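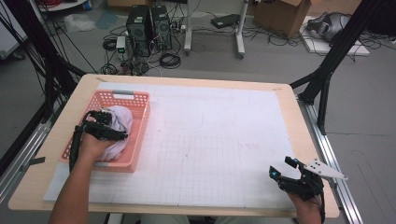
Julero > Soporte > Pinzas de mano > Preguntas frecuentes

Comparativa de pinzas de mano: preguntas frecuentes

¿Qué modelos se comparan?
La Flotstead, de dedos articulados, y la Lindholm, de mordaza. Ambas se prueban con el mismo controlador y el mismo firmware.

¿Por qué se usa tela como objeto de ensayo?
La tela no tiene una geometría fija. Un agarre válido con una pieza rígida puede fallar con un paño arrugado, sobre todo si hay que sacarlo de una cesta.

¿Cuántas repeticiones incluye cada serie?
Diez por modelo y mano. La campaña de mayo suma 542 agarres válidos. Se descartan los intentos en los que la pinza engancha el borde de la cesta.

¿Es necesario el tablero cuadriculado?
No para el agarre. Sirve para recolocar la cesta entre repeticiones y anotar su posición.

¿Se puede usar un modelo distinto en cada mano?
Sí. El controlador Staltetti admite hasta cuatro dispositivos, cada uno con su propio perfil de fuerza.

¿Cada cuánto se calibra?
Al cambiar de operador y tras siete series consecutivas. La apertura cero se toma sin carga.

La pinza cierra, pero no registra contacto. ¿Qué reviso?
Primero, el conector de la muñeca. Después, el umbral de fuerza: con tejidos finos, el valor de fábrica suele ser alto.

¿Dónde se solicitan los datos en bruto?
Por escrito, a la atención de Aaliyah Simard, indicando modelo y número de serie del ensayo.

Compartido 4 veces · 10 comentarios

© Julero · Contacto · Volver arriba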